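Ticket 2218: Toast popping up pale on one side, plus letters coming off the black backdrop
Status: Closed
Opened by: Theano Pappas
Area: demo table, Nistor room

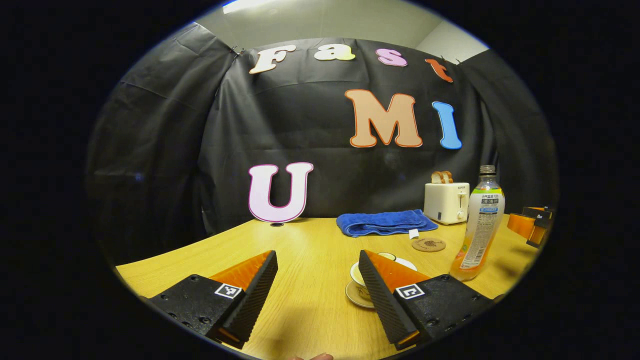
The table with the toaster, blue towel and coaster, and the letters on the black sheet.

Opening this one myself because I've had the same two complaints from three different people now and I'd like it all in one place. There are two problems. The toaster does one side of the bread nicely and leaves the other side looking like it never went in, and the letters on the black plastic sheet keep sliding down. I know they don't belong together but it's the same corner of the same room and I'm the one standing there, so you get both!

Toaster first. It's the little white two-slice one we got through Iseck in January. Setting 3, plain sandwich bread from the store downstairs. The left slice comes up brown on the outside and white on the inside face, the right slice is okay-ish on both. I swapped the slices around to see if it was the bread and nope, same thing, left slot every time.

Tried so far:
- Shook out the crumbs over the sink. There was a LOT in there. No change.
- Setting 4. Outside face nearly black, inside face still pale. Smelled terrible, sorry to the people next door.
- Different outlet, the one by the door. No change.
- One slice only, left slot. Pale inside face again.
- One slice only, right slot. Fine.

Update 1
Looked down into the left slot with the lights off while it was running (standing well back, don't worry) and the middle element glows at the bottom and is dark for the top half on that side. So that's a heating element thing and no amount of crumb shaking is going to help. Wrote to Iseck with the order number and asked if it's covered.

Meanwhile the letters. We put up "Fast" along the top of the sheet and "UMI" lower down, and I'm really fond of how they look, all those different colors on the black. But the sheet is slippery and it wrinkles, and every time somebody brushes past the table the folds shift and something lets go. The big pink U is easy, it stands on the table and leans on the sheet. It's the M and the top row that give me grief. The orange-red t was on the floor twice this week.

What I tried on spare scraps of the same plastic:
- Regular clear tape, folded into loops. Holds for an hour, then peels.
- Glue stick. Ha. No.
- Molska mounting putty. Good grip at first, but it drags the plastic into a pucker and the letter ends up tilted.
- Pins. Best so far, but they leave holes and the holes stretch if you move a letter more than once or twice.

Update 2
Iseck wrote back and they were very nice about it. They want the model number off the bottom and a photo of a finished slice, both sides. Sent both. They also asked if we'd been using it with a towel or anything draped over it, and no, the blue towel stays folded on the table and I use it for wiping up crumbs once everything's unplugged. It did get me thinking about how close we park the two of them though, so please leave a bit of a gap. Same with the backdrop! Plastic sheet and a hot toaster are not friends. Pull the toaster toward the front edge before you push the lever down, and push it back once it has cooled off.

Small side note, somebody asked about the round hole in the tabletop near the U. It's for cables. The toaster cord does not fit through it with the plug on, I have tried, please don't force it.

Update 3
Backdrop sorted, I think. I bought a pack of 50 little backing squares from Vornance (they're just stiff card with a sticky side) and put one behind the sheet wherever a pin goes in. The pin bites into the card and the plastic doesn't tear. It took me 40 minutes for the lot, mostly because reaching behind that sheet is a pain and I kept dropping pins. The t still tilts a bit where the sheet curves and I've decided I like it that way. Leftover squares are in the drawer under the coasters if you need to redo one.

Update 4
Iseck is sending a replacement toaster, no charge, and they don't want the old one back. Reference on their side is 169 in case anybody needs to chase it. Until it shows up, use the right slot only, setting 3, one slice at a time. Slow, I know. I've put a strip of masking tape over the left slot with "NO" written on it, so take that off before you even think about switching it on, and put it back when it's cool.

Update 5, June 2018
New toaster arrived! Ran four slices through it on setting 3, both slots, and they came up even on all faces. Ate two of them with butter, for testing. The old one has gone to electronics recycling and all the letters are still up as I type this. Closing the ticket. If the M comes down again, open a new one and put my name on it.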